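Guest Bathrooms at Clakberg House: Your Questions

12 comments · Share

These are the questions we get most often from guests staying in the Clakberg apartments, and from owners who want to know how the bathrooms are supposed to be looked after. If yours isn't answered, leave a note at the front desk or ask in the comments.

Do all the apartments have a shower?

Yes. Every apartment has a walk-in shower. Two of the larger ones on the top floor also have a tub. If you need a tub, say so when you book, as we can't move people once the house is full.

Are towels included?

You get one bath towel and one hand towel per person. Stays of 7 nights or longer get a fresh set halfway through. Extra towels are in the hall closet on each floor and you can help yourself.

How do I get hot water faster?

Run the sink tap on hot first, then turn on the shower. The apartments at the end of the hall are farthest from the boiler and take longer. If the water is still cold after 3 minutes, call the desk at extension 558.

What should I do with the glass after a shower?

Pull the squeegee down the inside of the glass from top to bottom, then wipe the bottom edge with a cloth. Leave the door open a little so the air can move. Our water is hard, and drops that dry on the glass leave white spots that are difficult to get off later.

What can I use on the wall tile?

Warm water with a small amount of dish soap, on a soft cloth. Rinse and dry it. The tile has a polished face, and scouring powder or the green side of a sponge will dull it. Vinegar is fine on the shower glass but please keep it off the grout.
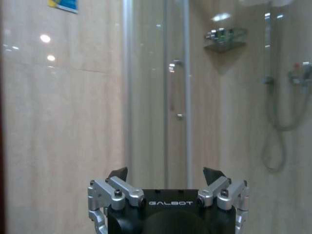

Glass shower enclosure and cream-and-beige wall tile in one of the bathrooms.

The tile looks streaky even after I clean it. Did I damage it?

Probably not. The beige tile has faint vertical streaks in its pattern, a bit like marble or wood grain, and they don't wash out. Soap film is different — it looks cloudy and you can feel it with a fingertip. Go over it again with plain water and a dry cloth. It is easiest to check with the lights on, when any film shows up next to the reflections.

Can I stick hooks on the wall?

Please don't. The adhesive kind leaves a residue, and the suction kind tends to fall at night and wake people up. Xiaoyan Xue at the desk has over-door hooks you can borrow.

Who do I tell about a slow drain?

Jianguo Pan handles repairs and is in the building until 4 p.m. After that, leave a message at the desk. Don't pour drain cleaner down the shower. It damages the seals, and we had to replace 2 of them in January.

Can owners change the fittings?

Owners can replace the shower head, the mirror and the towel rail without asking. Anything that means drilling into tile or moving the glass needs written approval first — send the request to the office with a sketch and the measurements. Keep the old parts in case a future owner wants them back.

3 shares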